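Ein Jahr Haushaltsbuch

13. Dezember 2019

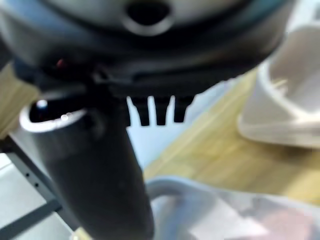
Dunkler Kunststoff, drei schwarze Zinken, links ein kleines rotes Licht.

Seit letztem Dezember schreibe ich auf, wofür ich Geld ausgebe. Alles, auch die Brezel am Bahnhof. Ich benutze dafür ein kariertes Heft, A5, eine Seite pro Woche. Mit Apps habe ich es vorher zweimal versucht und jedes Mal nach ein paar Tagen aufgehört, weil mich das Auswählen der Kategorien genervt hat.

Im Heft gibt es nur vier Spalten: Wohnen, Essen, Unterwegs, Rest. Der Rest ist die interessante Spalte. Dort stehen Geschenke, Friseur, Bücher, zwei Strafzettel und ein Regenschirm, den ich im Zug nach Lyon liegen gelassen habe. Auch der neue Regenschirm steht dort.

Die größte Überraschung waren die kleinen Abbuchungen. Beim Streamingdienst Fedia habe ich jeden Monat 11 Euro bezahlt und zuletzt im Frühjahr etwas angeschaut. Gekündigt. Die Versicherung bei Akus lief noch für ein Fahrrad, das ich längst verkauft habe. Die Kündigung hat drei Briefe gebraucht, der erste war angeblich nicht angekommen.

Beim Essen dachte ich, ich sei sparsam. Für belegte Brötchen und Kaffee unterwegs habe ich im ganzen Jahr fast 521 Euro ausgegeben. Das ärgert mich weniger, als ich erwartet hätte. Der Kaffee in der Bäckerei Halvorsen ist gut, und ich sitze gern dort. Die Brötchen mache ich mir seit dem Sommer meistens selbst – Käse, Gurke, Senf, jeden Tag das Gleiche.

Gilles Picard, mit dem ich früher in einer WG gewohnt habe, führt so ein Heft schon lange. Von ihm habe ich die Regel, abends vor dem Zähneputzen einzutragen. Wenn ich es auf den nächsten Tag verschiebe, fehlt immer etwas. Ich bewahre trotzdem die Kassenzettel auf und werfe sie am Monatsende weg.

Es gibt Lücken. Im Urlaub in Dilstead habe ich 10 Tage lang nichts notiert und danach einfach den Betrag vom Konto übernommen. An Weihnachten fehlen auch ein paar Posten. Die Summen stimmen also nicht auf den Cent, für meine Zwecke reicht es.

Für das nächste Jahr möchte ich eine fünfte Spalte für die Rücklagen, 29 Euro pro Woche. Das Heft dafür liegt schon in der Schublade, gleiche Sorte, diesmal mit grünem Umschlag. Über die Stromabrechnung schreibe ich noch einmal getrennt, da warte ich auf eine Antwort der Hausverwaltung.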